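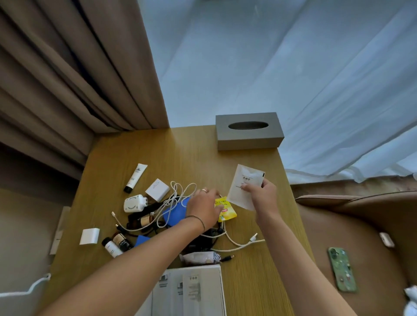 Raili Oksanen objected at the first review that a blackout curtain is sold on how dark it makes a room, and that a report on heat loss should say early on what darkness has to do with it. Her point was accepted and the introduction was rewritten. Light blocking and heat retention are separate properties. A curtain can do well on one and badly on the other, and the shop label usually covers only the first.

6 November 2024
By Anju Vishwakarma and Kwesi Adjei

1. Purpose

The project measured how much a curtain reduces overnight heat loss through a single-glazed bedroom window. Three arrangements were compared: bare glass, a sheer curtain alone, and a sheer curtain with a heavy lined curtain drawn over it. The work was done in a rented flat in Candham, where the windows date from the original building and the landlord does not permit secondary glazing.

2. Background

Heat leaves a room through a window by conduction through the glass, by radiation from warm surfaces to the cold pane, and by air movement. The third is often underestimated. Air next to the glass cools, becomes denser and sinks. If there is a gap at the bottom of the curtain and another at the top, the cooled air spills out over the floor and warm air is drawn in behind to replace it. A thick fabric hung badly can therefore behave much like a thin one. Closing the top gap with a pelmet, or letting the fabric touch the sill or floor, slows this circulation.

Colour has little effect at night. Most household fabrics absorb and emit long-wave radiation at similar rates whatever their shade.

3. Method

Each arrangement was tested for seven nights, in the order given above. A panel heater with a thermostat was set to the same temperature throughout and plugged into a Kukico energy meter. Temperature was logged at three positions: on the inner surface of the glass, in the middle of the room at desk height, and outside on the shaded wall. Loggers recorded every 30 minutes from lights out until morning. The door was kept shut and a draught strip was fitted beneath it before the first night.

The heavy curtain was a lined model from Istholm, bought second-hand. Its lining was in good order but the hem had been taken up by a previous owner, and it hung short of the floor. We let the hem down before testing. The bottom edge was not weighted.

Heater energy was divided by the mean difference between indoor and outdoor temperature for each night, so that mild and cold nights could be compared.

4. Results

The logger at the glass produced 376 usable readings before its battery failed. The remaining readings for that position were discarded, and surface temperatures are not used in the comparison.

The sheer curtain alone gave no reduction that could be separated from the night-to-night variation. With the heavy curtain drawn as well, corrected heater energy fell by 13 per cent against bare glass. The figure applies to the whole room, including losses through the walls and ceiling, so the saving at the window itself must be larger. We did not attempt to calculate it.

Condensation on the lower part of the pane was noted in the morning log on most nights with the heavy curtain closed. The glass is colder when it is cut off from the room, and moist air still reaches it around the sides.

5. Sources of error

Wind was not recorded. The flat is on a corner and the window leaks at the upper sash, so a windy night would raise heater use under any arrangement. The arrangements were also run in sequence instead of being alternated, and any steady change in the weather would favour one over another. Minttu Saarela suggested repeating the trial in March with the order reversed, and the loggers have been booked for that period.

The thermostat has a wide switching band. Short runs near morning were counted in full.

6. Recommendations

Tenants with single glazing should hang the heavy curtain close to the wall and let it reach the floor. The top gap should be covered where the fittings allow. Curtains should be opened in the morning and the pane wiped dry if condensation has formed. A sheer curtain may be kept for privacy but should not be counted as insulation.

Shalini Dixit checked the energy calculations. The logger files are held with the department under the project name Preda.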